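Setting Up Open Cubby Shelving in a Room With Exposed Brick

Posted Wednesday, October 17, 2018

Our workroom at Grollier is 577 square feet on the top floor of an old building, with one big red brick wall and other walls that have been covered and painted. We moved the shelving twice before we left it alone. These are the steps we would follow if we were starting over, and most of them apply to any room with old brick and a high ceiling.

What you need

Tape measure
Level, 4 feet if you have one
Stud finder
Pencil and painter's tape
Drill with wood bits
Furniture anchor brackets and screws
Plastic or composite shims
Felt pads
Vacuum with a brush attachment

Step 1: Look at the brick before you plan around it

Old brick is rarely flat. Hold the level against it in several places and look for gaps. Some bricks will sit deeper than the ones next to them, and mortar joints that look solid from across the room may crumble when you run a key along them. Rub the wall with a dry hand. If your palm comes away red and gritty, the wall is shedding dust, and anything stored right against it will collect that dust.

You can seal the brick, but check with the building owner first. The wrong sealer can trap moisture and cause the faces to flake. We left ours bare and vacuum it every January with the brush attachment on low suction.

Step 2: Choose the wall

Put the shelving on a flat painted wall if you have one. It is easier to anchor, the back of the unit sits close, and you don't have to drill into masonry. The brick can then stay mostly clear, with low things in front of it.

Check for windows before you commit. A shelf near a window gets good light for finding small parts, but paper and fabric will fade in the cubbies that take direct sun. Keep metal and glass in those and move the paper over.

White shelving on a light wall takes up less of your attention than you would expect from a piece that size. The color contrast stays with the brick. If the wall needs painting, do it before the unit goes up. We used Fletine eggshell in an off-white and gave it two days to cure before pushing anything against it. 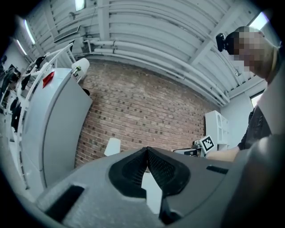
Step 3: Check overhead

Look up along the walls and note any pipes, conduit or beams. In our room a bundle of white pipes runs along the top of the brick, under a white corrugated ceiling with the beams showing. Find out what your pipes carry before you stack anything valuable below them. Leave enough open space for a ladder, and don't hang anything from pipes, even light things.

Exposed ceilings also drop dust. Cubbies with a solid top panel do better than wire racks for this reason, and the top panel will need wiping more often than you think. A sheet of kraft paper laid on top can be thrown out when it gets dirty.

Step 4: Build the unit flat

We bought the Sterau open cubby unit. Other brands go together much the same way. Assemble it lying on its back on a blanket or flattened boxes. Start all the screws loosely, check that the corners are square by measuring both diagonals, and then tighten everything. If the diagonals differ, push on the longer one until they match.

Use a helper to stand it up. Tip it from the long side and keep the bottom edge from sliding.

Step 5: Level it

Floors in old buildings slope. Set the unit a few inches off the wall and put the level across the top, then front to back. Slide shims under the low side, as close to the uprights as you can get them, until the bubble is centered. Score the shims and snap off the extra. Felt pads go on last, between the shim and the floor.

If your unit has a baseboard behind it, you will have a gap at the top. You can notch the back legs or fill the gap with a strip of wood at the anchor point. We used a strip.

Step 6: Anchor it

Find the studs and mark them with painter's tape. Drill pilot holes, screw the brackets to the studs, and fasten them to a solid part of the unit — the top panel or an upright, never the thin back. Use 2 brackets at minimum.

If you have no choice but brick, you will need a hammer drill and masonry anchors. Whether to go into the brick or the mortar depends on the condition of each, so follow the anchor maker's directions and get advice if the wall is soft. An old wall may also be protected under your lease.

Step 7: Load it

Heavy things go in the bottom row. Fill the bottom completely before you start on the next row up. Put what you use every day between waist and eye level and leave a few cubbies empty for work in progress, or that work will end up on the tables.

Check the weight limit for each compartment. Paper is the usual problem. A carton of 2,000 sheets weighs around 20 pounds, and a row of those adds up fast.

We cut cardboard liners for the cubbies that hold tools, which keeps the white finish from getting scratched. The Ñahui baskets we tried first were a little too wide and scraped going in and out, so measure the inside of the opening and take off half an inch before you order any.

Step 8: Recheck

After a month, put the level back on top. Shims settle and so does the furniture. Tighten the bracket screws by hand, and replace any shim that has worked loose.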